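The play kitchen came into our house with a great big heap of bits, and for the first month or so I spent more time on my knees picking up pots than I did cooking in the real one. Danica Kelmendi, who is far tidier than I am, told me to treat it just as I would a proper kitchen, and I have been grateful to her ever since – so these are the things we've settled on.

Start with the sink. Ours is the recessed sort, and a cooking pot sits in it very nicely, so that is where the pot lives at the end of the day. Lids are a nuisance wherever you put them, but flat on the worktop with the knob upwards does well enough. 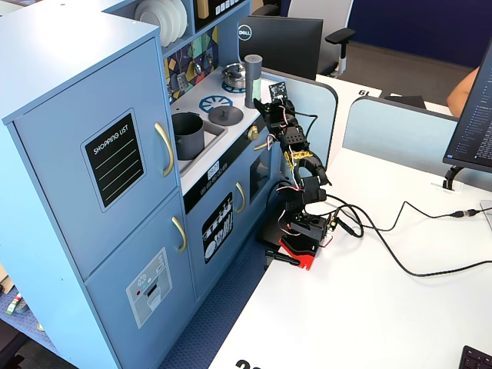
*Pot in the sink, lid by the burner, kettle at the back.*

Plates go on the open shelf, standing up. A little one can pull out a single plate without bringing down the whole stack, and you can see at a glance if one has wandered off under the sofa. Hang the ladle and slotted spoons on their hooks and wipe the tiled pattern behind them now and again with a barely damp cloth (printed stickers do hate a soaking, and I have ruined one already).

Tall canisters want a bit more thought. Raised dots and ridges collect crumbs and dust like nothing else, and a cloth just skates over the top of them.
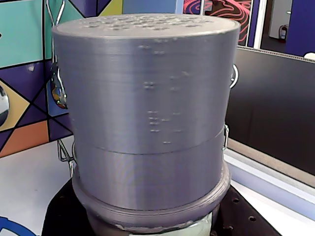 An old soft toothbrush is the thing, used dry, working down from the lid and round each seam. Go gently near any wire clips and give the joints a turn with a cotton bud. If there are little holes in the top, tip the whole thing over the bin and tap it before you brush, or you'll be doing the worktop twice!

Labels are worth the bother too. A plain white one with the word written by hand in nice big letters is much easier for small readers than anything fancy, and they're ever so proud when they fetch the right pot.
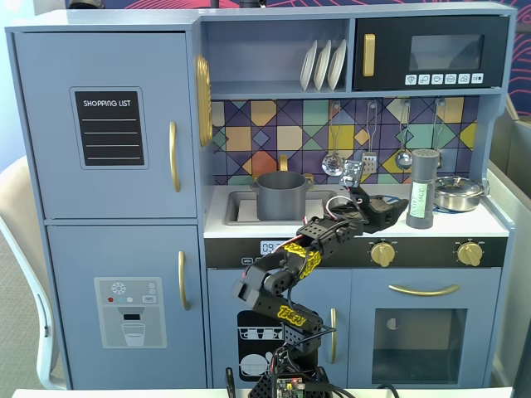
*Wuden Home Notes, no. 14*

Do use that shopping list on the fridge door while you're about it. We put the missing pieces on ours on a slip of paper tucked up with a dab of tack, and hunt for them before tea. Gold handles come up well with a dry duster, and the doors need only warm water and the tiniest drop of washing-up liquid.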